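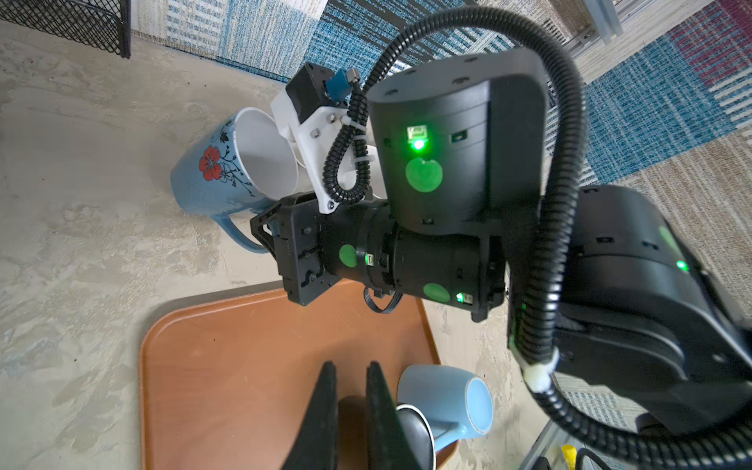
The light blue mug with the red flower, and the orange tray.

I've been meaning to write about mugs for ages, and February 2025 seems as good a time as any, with the sky the color of dishwater and everybody in this house wanting something hot every hour or so. If you came for the soup recipe I promised last time, it's coming, I just haven't made it again to check the salt.

So, mugs. I have too many and I like nearly all of them, which makes it very hard to have a sensible kitchen. When we moved into the place on Fraser Street the cabinet by the window had one shelf for cups, and I remember thinking that was plenty. Then my aunt downsized, and then I discovered the Gretness flea market (60 minutes each way, and worth it for the drive alone), and you can guess the rest.

The light blue one is my favorite, and has been since the day I brought it home. It has a red flower on the side with thin black stems and leaves, the kind of line that looks as if somebody did it quickly with a good brush and didn't fuss. It's white inside, and I'm particular about that! Tea looks like tea in a white mug. I had a dark brown one for years and could never tell how strong I'd made it until I'd taken a mouthful, and by then it was too late to do anything but add milk. The handle is blue too and my fingers fit through it without getting pinched, even in the mornings when my hands are stiff.

I paid 200 cents for it, as the man at the stall insisted on putting it, because he said it sounded more impressive than two dollars. I would have paid more. Please don't tell him.

The orange tray came later. It's plastic, more of an orange-brown if you get it in the right light, with rounded corners and a raised rim, and it has done more for the tidiness of our table than any shelf or basket I ever bought. I used to set the cups straight down on the tabletop, and by supper there would be rings and drips and a teaspoon stuck to something. Now the spoons go on the tray, and the tea bags waiting to be thrown out, and the honey jar with its sticky bottom. When it gets bad I carry the whole thing to the sink and rinse it, and then I feel like a person who has her life in order for the next little while.

Amado Maglaya, my neighbor across the landing, thinks a tray ought to be wood. He has a lovely one that he oils every April, and he brings it over with a pot of ginger tea on it when one of us is under the weather. I admire it very much and I would ruin it in a week. I leave wet things sitting. I know this about myself.

A few of you asked how I decide which mugs stay out and which go up on the high shelf. I'm afraid it isn't much of a system. The ones we reach for stay down, and if I find myself moving a cup aside to get to another one, up it goes. Anything with a chip on the rim becomes a pencil cup or goes out on the balcony with a plant in it (the thyme is living in one now and looks happier than it did in a real pot). I also gave up on stacking them. They look so neat stacked, but I broke the handle off a good green one getting it out from under its friend, and I still think about it.

As for washing, I do the painted ones by hand, with a soft sponge and whatever dish soap is under the sink. For tea stains I put in a spoonful of baking soda and a splash of warm water, rub it around with my finger, and leave it while I wipe the counters. My mother used salt, and that works too, though I find it scratchier.

I'm going back to Gretness in April when the stalls move outdoors again. I have told everyone here that I am only looking for a sugar bowl.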